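How Words in News Headlines Change Meaning: The Case of "Viral"

Project report, Media and Language course
Katherine Valderrama and Omolara Adeyemi

Our project looked at how online news sites use the word "viral". We wanted to know if it still means that something was shared widely in a short time, as our dictionary says, or if writers now use it for any post that gets a story written about it.

We collected 53 headlines containing the word during January. They came from two student-run news sites, Berkine and Flelleck. For each one we opened the article and looked for a share count or view count. We counted a post as widely shared if the article gave a figure above 2,000. The limit is low, but both sites cover local stories and a higher one would have left us with almost nothing.

Only 10 of the articles gave a figure above our limit. Most gave no figure at all. Several used "viral" for a post that was put up the same morning as the article. In one case the headline said "viral" and the text said "shared by a few students" – we marked that one as a contradiction.
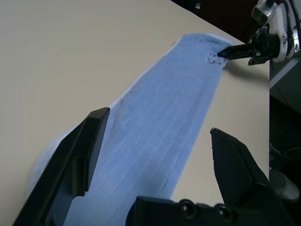
The second part of the project was a reader survey. We wrote pairs of headlines for the same short post, one with "viral" and one without, and asked classmates which they would open first. The posts had to be dull so that the word would do the work. One pair was "Viral clip shows blue towel on table" and "Clip shows blue towel on table". Most people chose the version with "viral", but when we asked afterward how many shares they expected, their answers were low. Athina Sarantis wrote on her form that the word "just means somebody posted it".

We had problems with the method. Our classmates knew what the project was about, which may have changed their choices. We also did not record the time of each headline, so we could not check if the word is used more for breaking stories.

Our instructor, Theano Katsaros, suggested comparing our results with "trending", and we would start there if we continued. The headline list and the blank survey form are in the appendix.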